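Setting a Plain Table Without the Fuss

I have read a lot of table-setting guides, and most of them seem to be written for people who own four kinds of fork. I own one kind. What follows is how to lay a place for an ordinary meal out of a bowl, with the advice I think you can ignore marked as such.

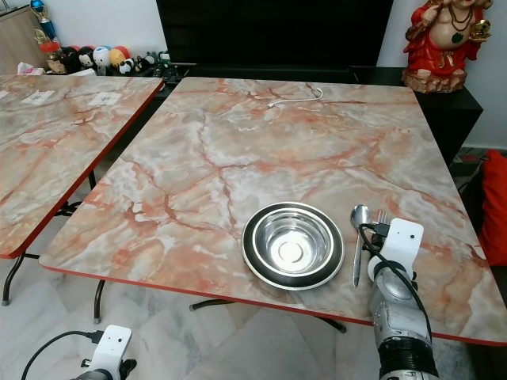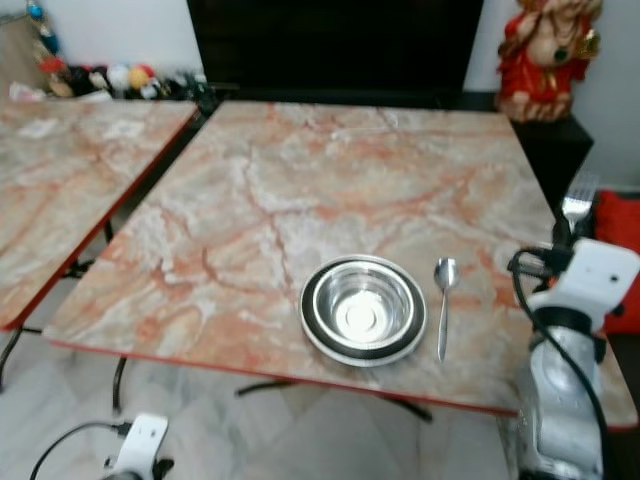
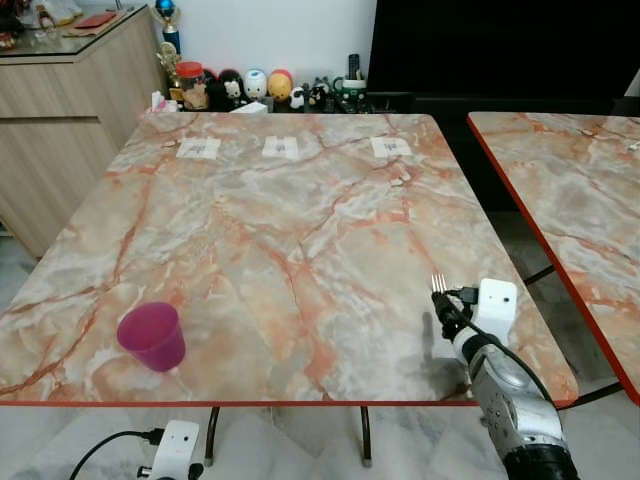
Step 1. Wipe the table first. Glossy tops show every smear, and a marble pattern only hides crumbs until someone leans on them. A damp cloth and a dry one will do. I tried the Stemitz polish that Lilian Urio swears by and could not tell which half of the table I had used it on.

Step 2. Put the plate down, then the bowl on the plate. Guides will tell you the plate must sit exactly one inch from the edge. Leave enough room for a wrist and move on. The plate does have a job, so don't skip it: it catches drips and gives you somewhere to rest a spoon.

Step 3. Spoon to the right of the plate, handle toward the person eating. If the meal is soup, you can stop at the spoon.

Step 4. The fork. Formal rules put it on the left. Kipchumba Khaemba, who taught me most of this, lines it up on the right beside the spoon when there is no knife, and I have yet to see a guest get lost. If you are expecting somebody's grandmother, put it on the left.

Step 5. Cup last. The usual spot is above and to the right. Plastic is fine, bright colors are fine, and if you have a left-handed eater, try it on the left. Don't fill it until people sit down.

About markers: some people tape small squares of paper to the table to show where things go. I was doubtful, and I still think adults can manage without them. For children learning the layout they may be worth a try. Use tape that peels off cleanly and test it on a corner first.

As for placemats, the Wanska set I bought curled at the corners by February. On a hard, shiny top they slide anyway.

If a matching second table is going to be pushed up for more guests, do that before you lay anything. Bowls on plates don't travel well.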